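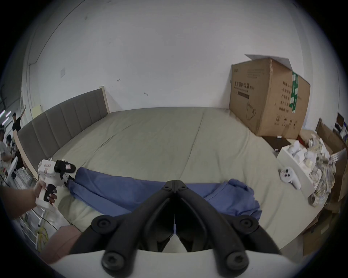 Right-hand unit's view, bed station, blue cloth laid across the near side. Left unit at the left end of the cloth.

April, bed station, cloth folding

Picked up the folding task again after lunch. The right gripper faulted for the second day running, so this entry is mostly about that.

What happened: jaws close on the cloth, hold for a moment, then open without the trigger being released. The left unit did not do it once. The log shows the finger encoder jumping from near closed to full open in a single sample, then back. The Flidix driver treats the jump as a valid reading and follows it. Position tracking was clean the whole time, so the recordings look fine until you play the jaw channel next to the video.

First guess was the cloth getting into the hinge. Took the fingers off, found some lint, cleaned it out, put them back. Same fault on the next attempt. Not the lint.

Second guess was the cable. Swapped the right and left cables at the hub. Fault stayed with the right unit. Not the cable, at least not the long part of it.

Third guess was the connector on the encoder board, and that one held up. With the shell open I could make the jump happen by pressing on the plug with a fingernail. The strain relief on this unit is the old Prukell clip, and the plug moves in it when the wrist turns past a certain point. Folding turns the wrist a lot more than the pick and place work did, so it makes sense that we only see it now.

Fixed for the moment with a dab of hot glue and a zip tie through the shell. Ran the open/close test on the bench, 2000 cycles, shaking it by hand for part of that. No jumps. Then 600 more with the wrist held over at the bad angle. One jump, near the end. So it is better, but it is not repaired.

Safety note, and please read this one. When the encoder jumps back, the motor drives the fingers shut at full current to catch up. I had a fingertip between the links when it did that with the shell off. Bruised, skin not broken. The current limit in the config should have stopped it, but the limit only applies after homing and I had not homed. Do not put hands near the fingers with power on — pull the plug first, even for a quick look.

Data: episode 1908 is the first one with a jump I can find. Everything after it from the right unit needs the jaw channel checked before it goes to Carrilho. I have marked 4 as bad so far and have not gone through the rest.

To do:
- order the screw-down strain relief, both units
- ask Bodemthorpe if their units still have the old clip
- reject single-sample jumps in the driver, and log them
- apply the current limit at power-up, before homing
- put a tag on the right unit until the new part is in

Left unit is OK to use on its own.

Workshop notebook | Contact: bench mailbox, internal only | Back to top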